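Ticket 2319
Subject: Cartons popping open / not folding square
Opened by: Theda Ehlers
Site: Wosbridge, packing bench
Status: Open
Priority: Normal

7:40 am – New batch of tan cartons from Kohlhase. Flaps won't sit flat. Fold one side down, the other comes up. Old batch was fine. 700 in the delivery, so we need to know today if they go back.

8:15 am – Kai Gerlach: Is it all of them or just the top of the pallet? Top layer gets damp sometimes. Try some from the middle.

9:05 am – Theda: Took 25 from the middle. Same thing. Score line on the long flaps looks shallow, you have to press realy hard with a thumb. Measured next to an old one, same size. So not a wrong size.

9:20 am – Kai: OK. Fold all four flaps backwards first, crease, then fold in. Short ones before long ones. Also wipe the bench down, grit under the bottom flap wont help.

10:50 am – Theda: Back-creasing works on most. Slow though. Tape holds if you do the bottom seam right away. Second roll of Pidlow tape was lifting at the ends, swapped it for Flakent, better.

11:10 am – Kai: Send a picture of one part folded plus the bench top, I'll add it to the claim.

11:25 am – Theda: attached. 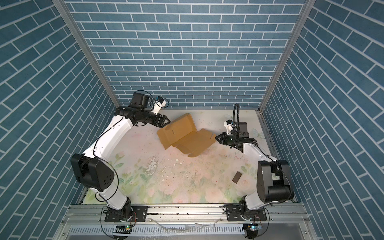
Tan carton, partly folded. Dark specks and some chips on the floral top, mostly near the middle for the chips.

11:40 am – Kai: Got it. Top needs a proper clean, and see if the chips catch on the cardboard. Claim to Kohlhase is in, ref ends 98. Keep the old stock for the heavy orders till they answer.

11:45 am – Theda: Will do. Leaving this open.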